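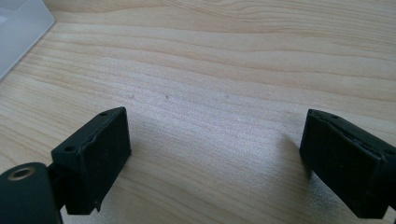
Tabletop, pale wood grain, container at upper left.

From: Da-eun Yeom
Date: 8 April 2023
Subject: Re: [finishing] Water-based topcoat going gray over pale veneer

Hanane Soliman wrote:

> Second coat of Rostwood satin went on at 70 degrees F. The
> grain raised again and the low spots look gray. Sanded with
> 208 between coats. Do I strip it or keep building?

Don't strip yet. I assume 208 is a typo for 220; if you are using the Trindavska sheets, their grit numbers don't line up with the usual ones, so check the back.

Gray in the low spots is usually one of two things:

- sanding dust left in the pores and sealed under the next coat
- film recoated before the water was out of it

The second kind often clears if you leave it alone for a week. Dust won't. Wipe a hidden corner with mineral spirits, and if the gray stays while the surface is wet, it is under the film.

For the grain, one thin coat of dewaxed shellac before the topcoat stops most of it. I used Harries on the shop tables last August and needed no further sanding before the first coat of Rostwood. 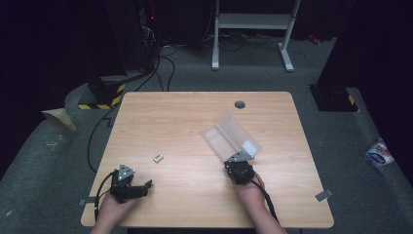

Hanane asked whether shellac could go over the two coats already there, or only on bare wood. Over is fine once they have cured. Scuff lightly, vacuum, and keep the coat thin. Going to 2,000 grit before a recoat is too fine; the next layer has little to grip.

Da-eun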